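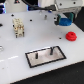 The white table, with the blue one, the red one and the plate with the black pegs.

Diary > Lurkcombe > April 2018

Long day, sore neck, and I have glue on my good jumper. But I said I'd keep this up while we're getting the Skoketti table sorted, so I'm on the couch with a bowl of leftover dal and I'm going to write until it's gone.

The short version is that I spent nearly all day with little coloured bits of plastic and I loved it! I forgot how much I like gears. When I was six I had a big tub of them, and I used to build these long wobbly trains of them across the kitchen floor, and Mum would step over them with the washing. They didn't do anything. You turned one end and the other end turned, and I thought that was the best thing in the world. I still sort of do.

The idea for the Skoketti table (I don't think I've explained it properly in here yet) is that it's a place for practising putting things where they go. Round things onto pegs, plugs into whatever plugs go into, that sort of business. I was a bit snooty about it in the beginning because it sounded like a toddler toy for grown-ups. Then I tried putting a part on a peg with my left hand and my eyes half shut and had to eat my words. It's hard! You come down a tiny bit crooked and it catches, and then you're jiggling it about like a key in somebody else's front door.

Eylül got in before me and had already cleared a space. She's much tidier than I am. I put things down where my hand happens to be and she puts them down where they're meant to be, and somehow we've shared a bench since September without a cross word. Well, one cross word, but that was over the heater.

We argued for ages (nicely) about the metal plate. It's the brushed silver one with the thick black border and the two black pegs sticking up, and I'm very fond of it. Eylül wanted it dead square to the edge of the table. I like it sitting on a bit of a slant, because when it's square I line everything up with the table and stop looking at the pegs. She said that was me making excuses for not owning a ruler. I do own a ruler, I just don't know where it lives. Anyway it's on a slant in the photo so you can tell who won, at least for a little while.

The white top is growing on me too. I wanted timber, something warm, but everything shows up so well against the white - the red especially. It's nice and matte as well, though you do still get a bright streak of light across it. The plate is another matter. You look down at it and there are all these soft grey reflections swimming about, and by mid-afternoon my eyes were tired from it. I might bring the lamp in from the spare room and see if light from the side helps.

The odd one out is the big cream connector. I do like having it there on the left, looking important, but it doesn't match anything! All the rest is round and bright, and then there's this serious rectangular thing with pin holes that looks like it belongs in a factory. It came in the Sakilance order, number 2378, which I only remember because I had to read it down the phone three times. The woman kept hearing 2565, which is a completely different order and belongs to some poor person who nearly got our plugs.

Lunch was late. Poulain's had no soup left so I had the cheese roll, which is fine but it isn't soup. Sat outside on the step for a while and it was properly cold, all of a sudden. I'd worn the thin jacket like a fool. Eylül had brought her own lunch in one of those stacking tins and gave me a stuffed vine leaf out of pity, and then another one.

After that it was back to the gears. I had a good long look at the red one.
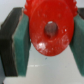 My favourite, scuffs and all.

It's a great red, isn't it? Proper post box red. And so shiny, but all over little scratches and smudges when you get close. Eylül thinks we should swap it for a fresh one before anyone comes to see the table. I said absolutely not. I like things that look as if they've been picked up a lot. My old tub of gears was the same, all the shine went cloudy from being dragged around the lino, and I'd give a fair bit to have that tub back. I think it went to my cousins. I must ask Mum when I ring her.

The teeth are nice as well, very rounded and soft-looking, so you don't feel you'll hurt yourself on them or they'll snap off. I've seen some modern sets where the teeth are thin and mean and half of them are gone in a week. These are chunky. I approve of chunky.

We still haven't settled how the practice sheet should go. I want to begin with the coloured ones and leave that short metal peg at the back until people have their confidence up. Eylül would put it first, to get the fiddly part over. She does her tax like that too, first morning she's allowed. I do mine at the last possible minute with a block of chocolate.

Packed up at 5, glued the sole of my shoe back on while I was waiting for the kettle (hence the jumper) and got home at 6 with the shoe already flapping again. The bowl's empty now and the cat next door is yelling at our window.

For tomorrow: lamp, ruler if I can find it, thick jacket, and ring Poulain's early and get them to put a soup aside.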